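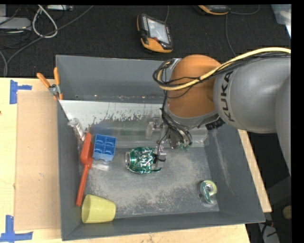
The Prilirix two-finger gripper has been on our bin-picking cell for 22 working days, and this is what I think of it so far. We bought it to replace the Endia parallel jaw, which did well on boxes and badly on everything else. The bin is the same grey one we use for all our tests, and I keep the mix awkward on purpose: a crumpled green can, a blue plastic block, a yellow cup, a long red-orange tool that leans on the wall, and clear plastic packaging. The arm is a KUKA and I changed nothing on it except the tool settings.

## Picking

I ran 400 attempts with the Prilirix and the same number with the Endia. The Prilirix dropped or missed 40. The Endia dropped or missed 54. Most of the gain came from cans and cups. The fingertips are narrow enough to get beside an object that lies close to a wall, where the Endia used to hit the side and stop.

Flat, clear packaging is still poor. Both grippers close on air if the depth data is bad, and a new set of fingers won't fix that. Pieter Mathebula wants to try a different camera in July.

## Mounting and cables

The bolt pattern matched our adapter plate. Cable routing took most of an afternoon. The cables have to go past the wrist with enough slack for a full turn, and that leaves a loop sticking out to the side. I would like a connector that exits upward. The one supplied points out sideways, and in a deep bin you have to watch it on every approach near the rim.

## Controller

Setup is done from a web page. Force and speed are on one screen and the settings survive a power cycle. The manual is thin. Bongani Pretorius found the command for partial opening in a sample program, and I have not seen it written down anywhere else.

## Price and support

We ordered through Van der Merwe. They answered two emails the same day and sent spare fingertip pads without charge.

I'd buy it again for mixed items. If you only handle cartons, keep the Endia.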